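ふたを外す

父の店を閉めることになり、五月の連休は片づけで終わった。棚の奥から、事務に使っていた古いパソコンが出てきた。帳簿のソフトが入っていた機械で、父は最後まで買い替えなかった。

市の回収に出すと三十分待たされると聞き、トランデテルという引き取りの店に電話をした。部品のままでも受け取る、ただしディスクは自分で外してほしいと言われた。料金は五八二円だった。

朝、ケースを作業台に寝かせてふたを開けた。ねじは缶に入れた。父が釘を分けるのに使っていた缶で、底に錆が出ている。

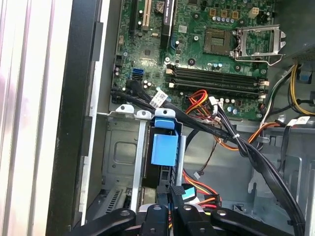 ふたを外したパソコン。ソケットの金具は起きている。

CPUはなかった。メモリの溝も二本とも空いていた。両端の白い留め具だけが残っている。いつ抜いたのか、父からは聞いていない。最後の冬、帳簿は手書きになっていた。目が悪くなったからだと父は言い、私はそれを信じていた。

ケーブルの一本に小さな白い札が巻いてある。私は札をそのままにして、ディスクを外しにかかった。固いねじが一つあり、手のひらが赤くなった。

昼前に母が茶を持ってきた。中をのぞいて、ずいぶん細かいのね、と言った。部品が抜いてあると話すと、母は少し考えて、隣町のガルティアに売ったんじゃないかしら、と言った。中古の部品を買う店だという。

「いくらになったんだろう」
「さあ。一度、鰻を買って帰ってきた日があったけど」

その鰻なら覚えている。私が帰省した晩で、父は店の客にもらったと言っていた。

茶を飲み終えてから、外したディスクを新聞紙で包んだ。引き取りは十六時の約束だった。ふたを戻し、缶のねじを一本ずつ締めた。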